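Buying a second arm or just better fingers? Small kitchen-task bench

Hongmei Tang
Hi all! We run a little test bench at Mekby (lid off, potato in, lid on) and I've got $1,776 left to spend by February.

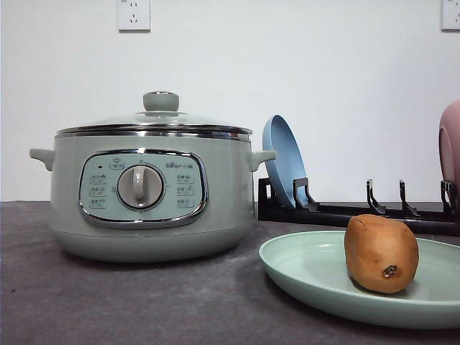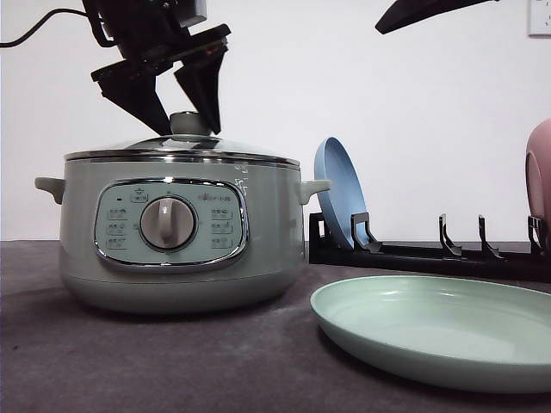 I'm torn between new fingers and saving up for another arm. Anyone been there?

Lutz Ostermann
Fingers! And keep up to 10 percent back for cables, I always forget those.

Ottmar Strobel
Get a quote from Deltetora first. Mine took 5 weeks.

Dirk Steinbach
following, same problem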